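Dendden Furniture Reuse – progress report to the Kinsella Fund
23/04/2020

Collections
We took in 204 items this period, mostly beds, sofas and small tables. House calls stopped in March and the van is parked at the Bullus depot. Mairéad Ní Bhriain is keeping a list of donors who want a pickup once we can go out again.

Deliveries
Before the stop, 148 items went to 30 households. Two-seat sofas are still the most requested – larger ones often don't fit the flats. Side tables are easy to place and we have asked donors for more of them.

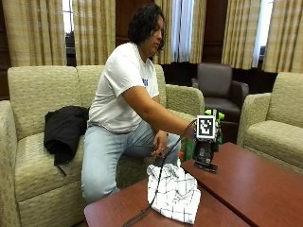

Spending
We have spent $2695 of the grant, nearly all on fuel, van insurance and mattress covers. Ultan Noonan will send the receipts separately. We ask to carry the unspent driver hours over to May. Rent on the depot is paid up to the end of that month.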